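Shared tables: layout, shelf stock and the whiteboard

Sandrine Pons

The tables in the large room at Sellent have been in shared use since the Plenik group moved upstairs, and the question of who puts what where has come up at each of the last 3 monthly meetings. The arrangements below apply from 26/06/2022 and replace the sheet that was pinned inside the door. Hugo Cantero and I drew them up after going through the small-object stock item by item. Comments to either of us.

1. Marking out

Work areas on table tops are marked with low-tack tape in a pale colour. Masking tape was tried over the winter and left residue on the oil finish, which then had to be taken off with white spirit and the surface re-oiled. Brown parcel tape is not to be used on any of the tables for the same reason.

The rectangle is set out from the near edge of the table, with a steel rule and a square. Corners are butted, not overlapped, so that a flat-bottomed object can be slid across the line without tipping. Tape that has lifted at one end is to be replaced for its whole length. A patched strip gives two edges to catch on.

Tape is left down between bookings. Anyone who needs a different rectangle lays a second one in another colour and removes it at the end of the booking.

2. Objects on the marked area

Only the items in use go on the marked table. Everything else stays on the desk at the back or goes back on the shelf. A ball, a cube and a can make a reasonable small set: one item that rolls, one with flat faces and one upright cylinder.
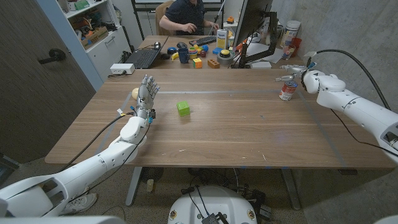 The walnut-brown table with its taped rectangle, the lime-green cube near the middle and the food can standing upright.

Balls are to be put down last and taken up first. The floor in the large room falls slightly towards the window, and although the tables have been levelled, the adjusters creep. Hugo checked them with a spirit level this month and will do so again in September. If a ball will not stay where it is put, the table needs adjusting, and a note to Hugo is enough.

Cans are kept sealed. An opened and washed can has a different weight and a sharp rim, and two of these had found their way into the stock. They have been recycled. Labels should be intact, as a torn label changes both the look of the can and the friction of its side. When a label starts to lift, it can be fixed with a thin line of paper glue along the seam. Sticky tape over the seam leaves a shiny patch under the ceiling lights and should be avoided.

Cubes with raised markings collect dust in the corners of the markings. A dry toothbrush clears it. Damp cloths leave the dust behind as a paste.

3. The back desk

The back desk is a working desk. Whoever is sitting at it has priority for the keyboard, the laptop space and the monitor, and the monitor arm may be swung to suit. Please return the arm to the right-hand side when leaving, as the joint nearest the clamp has been re-tightened once already and does not like being left at full stretch.

Toys and small test items may be kept on this desk during a booking. At the end of it they are sorted as follows.

Building bricks and blocks: shallow tray, top shelf.
Puzzle cubes: same tray, in any state. There is no need to solve them.
Boxes and cartons: upright on the second shelf, nothing on top of them.
Tape rolls: on the peg, pale colours in front.
Mugs: kitchen.

The stock was entered in full this spring and stands at 564 items, of which 127 are duplicates bought to cover breakages. The duplicates are stored at Trerance and can be requested by email. Please do not take a duplicate while the original is merely mislaid. In most cases so far the missing piece has been found among the bricks.

4. Oak table

The light oak table with the grey edge strip takes the overflow. Objects waiting to be used are lined up along its far side, which keeps the near side free and lets the next person see what is out without moving anything. The edge strip should be wiped with a barely damp cloth. It is glued, and water standing along the joint will lift it.

5. Whiteboard

The whiteboard is for notes that are in use. Blue marker is preferred, as the red we were supplied with stains if left for more than a few days. Anything to be kept should be copied out or photographed by the person who wrote it, then wiped. Where a block of working has to stay up, write a name and the word KEEP beside it. Formulas without a name may be wiped after a fortnight.

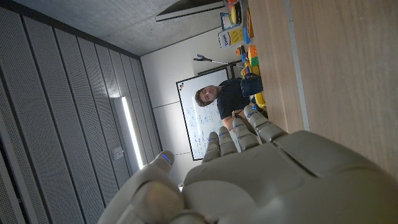

Blue-marker notes on the whiteboard, with the reach grabber above it and the oak table alongside.

The long-handled grabber is for recovering items that have gone under or behind furniture. It should be put back by the whiteboard after use. The jaws are adequate for balls and blocks, but will not hold a full can securely, and for those it is better to move the table. Do not use it to reach items on the top shelf. The step stool is behind the door.

6. Purchases

The allowance for small objects and consumables is 2000 for the year, shared between the three rooms. Requests go to me, with a supplier and a price. The tape order has been placed with Ibarra and should cover us until the autumn. Requests for further balls are on hold until the existing ones have been measured, as several sold as the same size plainly differ.

Corrections to the stock list can be written on the printed copy by the shelf. Please use pencil, and give the tray as well as the item.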